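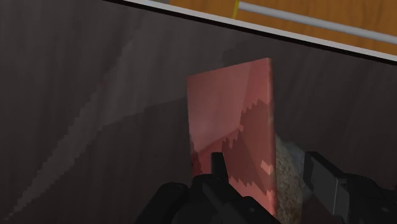 Friday, Plultum cell, sim side. Red block on the dark cabinet top again, wrist view plus the outside view. Fingers still closing crooked on the block in the log, so back to the setup.

- gripper file is the Verstraete one, old finger pads. Swapped for the Daltano set, re-zeroed, saved as a seperate copy. Old one kept.
- finger force was 83, left alone
- contact solver 4,000 steps. Leave it!!
- shadow map at 600, edges come out as saw teeth on the block and on the arm. Ugly but not our bug. Raise it later if Gikcombe wants clean renders
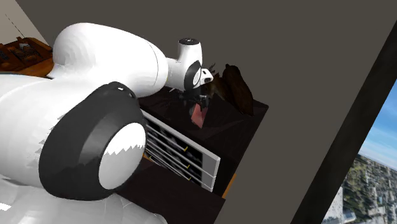

Joint limits next. Wrist limit in the config doesnt match the sheet from Gikcombe, off by 6 degrees. Went with the sheet. Check elbow too, didn't get to it.

Camera mount on the wrist: offset typed in by hand by somebody, no note. Please write these down. Copied it into the cell readme for now.

To do: rerun same seed w/ new pads, compare finger gap left vs right, then push config to the shared drive. Don't touch the base pose before that.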